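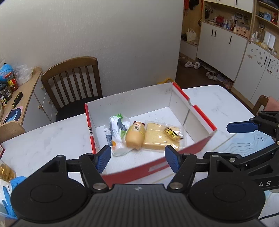 Print | E-mail

Replace the fingertips on a schedule

Most hand-held grippers are serviced when something goes wrong. A finger slips, an operator complains, and the tool goes on the bench. I think this is the wrong trigger for the rubber tips, and that the interval should be fixed in advance and kept.

We run paired Vevel grippers, one per hand, for packing small goods into boxes. The tips on ours are blue rubber. They wear slowly, and the operator adjusts without noticing. Grip force creeps up, the approach angle changes, and plastic wrapping begins to show creases. By the time a complaint is written down, the tool has been out of spec for days.

At the Daltandale bench we logged 528 packing runs on one pair. The first recorded slip came at run 489. Tip wear was measurable long before that. We now change tips every 33 hours of use, both hands together, even if one looks fine. Mixed tips pull a soft package sideways when the two grippers share a load.

The screws at the finger joints get checked at the same stop. A loose pivot feels much like a worn tip, and I have seen good rubber thrown away over it. Check for side play with the fingers open, tighten, then close them on a gauge block and compare the gap on each side.

The objection from Ballia is cost. The swap takes nine minutes per pair, and some usable rubber is discarded. I accept both. Sorting out a week of inconsistent runs last November cost far more bench time.

This site uses cookies. Accept | Settings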